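Wonstead cell 2 – pre-run safety and method check, garment pick from basket
Filled in Thursday before the afternoon block. Comments under each line. Sorry for the shorthand.

1. E-stop, both buttons
OK. Pressed and reset each one. The one by the door is stiff, still works.

2. Speed limit loaded
OK. Capped for the approach and the lift. Check it again if Rirkent gets restarted – it falls back to the old config and doesn't warn you.

3. Floor tape and walkway
OK with comment. Tape lifting at one corner. Re-tape before next week.

4. Wrist cable
Watch. Jacket looks fine, strain relief is a bit loose. Hand tight only, don't crank it.

5. Finger pads and sleeve
OK. No splits found. Wipe down after every block, lint gets in the creases.

6. Basket seated against stops
FAIL, then OK. Was sitting proud of the back stop. Reseated and re-ran the zero. Please check this one by hand, not from the screen.

7. Force cutoff
OK. Set to 9 newtons at the tip. Tripped right on the test block, three tries out of three.

8. Garment load
OK. Mixed colors, no zippers, no drawstrings. Anything with a hook or a pin stays out, see the rule sheet.

9. Logging
OK. Zilto is writing to the local disk first, then copying over. Disk had room for the full 1000 attempts.

Method notes, since people keep asking me in the hallway

Planned 1000 attempts, 626 done when I filled this in. Of those 502 scored as a clean single lift. Rest are empty closes, doubles and drops, not split out yet. Don't quote the rate, the run isn't finished.

What's different from the spring method: we go in from above on a slant and press into the cloth before closing, instead of hunting for a raised fold first. Ots picks the contact point from the wrist view only. No overhead camera in the loop. Seems less fussy about how the pile lands but black cloth is still the hard case – folds don't show up well and the confidence score jumps around. Teal and the other mid tones are steadier.

Open question is wall contact. The perforated sides give Ots a lot of busy edges to look at and I'd like a plain sided basket for comparision. Request is in.

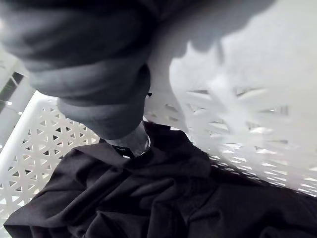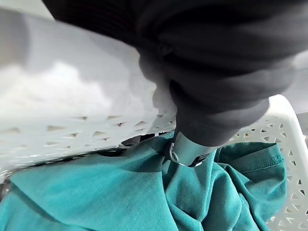 Fingertip at the cloth, black garment first, teal second.

Cell safety lead, garment handling study, Wonstead

Still to do before sign off:
– re-tape the corner (item 3)
– new strain relief for the wrist, part is on order
– add the basket seat check to the Rirkent startup page so it dosn't get skipped
– split out the misses by type

Cleared to run at the capped speed only. One person at the stop button the whole time, no exceptions for short blocks.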